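Community Help > Giving and Sponsorship > Letters and Gifts

Can I send a small package to the child I sponsor, or only letters?

Posted by porchlight_mom

Hello everyone, and thank you in advance for your patience with a newcomer. Our family started sponsoring a little boy through Dolia in August, and it has been such a blessing to have his photo up on the refrigerator and to say his name at supper. My two kids have already written him twice (one letter was mostly drawings of our dog) and now they have their hearts set on mailing him a birthday box. They have been saving their allowance and have $39 between them, which they counted out on the kitchen floor for me.

The sponsor handbook talks a lot about letters and says almost nothing about packages. There's one line about "flat paper items" and then it moves on to bank drafts. I called the office on Tuesday but got the recording. Can we send a box, and if we can't, what do other families do so the children still feel like they are giving something? I would hate to tell them no after they have been so sweet about it. I also wonder if I should send it straight to the Evlow center, because the name of the town is right there on his card, but something tells me that's not how it's done.

3 replies

Reply from evergreen_sponsor

Welcome, and what a lovely thing for your kids to want to do! We have been sponsoring through Dolia for a good long while now, and I asked almost the very same thing our first year, so please don't feel you missed something obvious.

The short version is no boxes, but yes to a gift. Anything that fits flat in a regular envelope with your letter can go: stickers, a bookmark, a coloring page, family photos, a paper kite that hasn't been put together yet. Write your sponsor number on the back of every single piece, even the stickers, and send it all to the letter office in Erholm. Please don't mail anything directly to the center. The staff there read every letter before it goes to a child, and something that comes in from outside can sit in a customs shed for months, with the center being asked to pay the duty on it. Ours was once told the fee on a sweater was more than the sweater.

For the birthday, what you want is called a family gift. You log in, choose your child, and pick "birthday" from the list, and the money goes to the center along with the note you type. A staff member sits down with the child and his parents or grandparents and they decide together what to buy at the local market. One year our girl chose shoes and a bag of oranges, and another year it was a blanket and a toy for her baby brother – I still smile about the oranges.

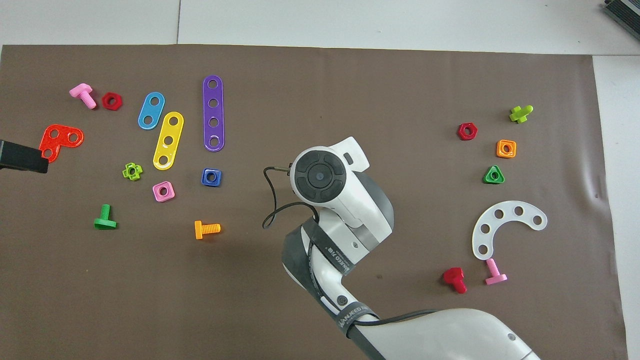

Then, usually a couple of months later, you get a letter telling you what was chosen, and quite often a photo. I'd give it plenty of time. If his birthday is coming up soon I would send the gift this week and let the card follow when it follows. Your $39 is a perfectly good amount, so let the kids press the button themselves. Ours also like to draw what they think was bought, and we tuck the drawings into the next letter.

One more thing and then I'll hush. If your church or school has a group of sponsors, ask whether they mail their letters together. Ours puts everything in one big envelope to Erholm and it saves a nice bit on postage over the year.

Reply from stillwaters39

No boxes. I tried it once and it came back to me.

Reply from gratefulgrandpa

I agree with what was said above and just want to add a little about the extra fund, in case your kids still want to pack something with their own hands. Solanki, the warehouse ministry over on our side of the state, takes new school supplies and toys and ships them by the container, so the customs part is already handled. Your box would not go to your own boy, and I would be plain with the children about that before they start. It goes to whichever center is next on the list. Our Sunday school class did it last spring and together with the other churches we sent off 1298 boxes, and the little ones were proud as could be. Each box needs a packing list taped inside the lid, and they can't take liquids, candy, or anything with batteries.

As for the flat items, I have had good luck with a plain white envelope and nothing thicker than a birthday card. A musical card did not make it through. Also, if you type your letter online you can attach up to two photos, but the handwritten ones seem to mean more to our young man, who has kept them all in a folder since he was small – his grandmother wrote and told us so.

The form for family gifts is number 3014 if you would sooner mail a check than use the website, which I do myself. Ask for it when you get through on the phone. Mornings before ten are best.

Posted by porchlight_mom

Thank you all so very much! I read these out loud at supper and there was some disappointment over the box, but the story about the oranges won them over. We are sending the birthday gift tonight, and my daughter has started on a paper kite. I will try calling in the morning for the form too, so that my mother can use it for her own sponsored child.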